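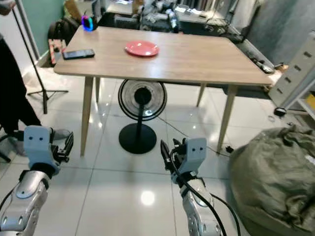 The table, with the red plate and my phone where they usually end up.

I bought this table in May from a secondhand place in Ukthorpe called Obeidat. It cost 59 dollars. They were asking more than that, but one corner of the underside had a gouge in it and the man at the counter took the price down without me having to say much. I brought it home in the back of Tatu's car with the seats folded.

I have been meaning to write about it for a while. A few people asked what I replaced the old desk with, and the answer is this. It is a plain rectangular table in light wood with a pale grain and four legs that taper and lean outward a little. The top is fairly thick at the edge. I like that it has no drawer. The old desk had two of them and I filled both with batteries and receipts and never opened them again.

The legs are the one thing I would warn you about. They splay out, so if you walk around the corner too close you will catch a foot on one. I did it every day for the first week. Mwanahawa Mohamedi came over to help me move the shelves and she did it twice in one afternoon. You get used to it, or at least I have.

The good part is the space underneath. It's open all the way through, so the black pedestal fan fits below the tabletop with its head facing out. I tried it in other spots first. Next to the shelves it blew papers around, and by the door it was in the way. Under the table it cools your legs and stays out of trouble. The cord is still a problem. It runs across the tile toward the right front leg and I haven't found a neat way to deal with it. I bought a pack of adhesive clips for the underside and used some 22 of them on other cables before I got to that one, so now I need another pack.

The floor is white tile and it is very shiny. It shows every bit of dust and it throws the ceiling lights right back at you. A rug would fix both. I measured for one and the size I want is 51 inches wide, and the stores near me seem to skip from smaller to much bigger. If you know of a place that cuts them to order, please leave a comment.
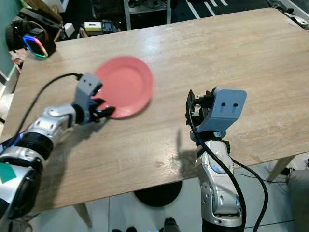

The plate up close. The tabletop has picked up a few scuffs.

The plate is plastic, with a raised rim and a shallow middle. Depending on the light it looks coral or salmon pink. I got it in Vumham on a trip with Tatu and it was supposed to be for food, but it has been on the table ever since. Keys go on it when I come in, and sometimes an orange. I clear it off every few days, otherwise it turns into the drawer I was trying to get away from.

As for the scuffs, the top marks more easily than I expected. They don't bother me much, but when the overhead light hits the far half of the table you do notice them. I have been wiping it with a damp cloth and drying it right away. Tatu says I should put oil on it. I'm not sure what finish is on there now, so I tried a little Durnomon wood cleaner on the underside first – no change that I could see, good or bad. I will leave it alone until I know more.

Next on the list is the metal shelving behind the table, where things get set down and stay. There is a small yellow and white box back there that I have moved three times without looking inside. I'll probably start with that one.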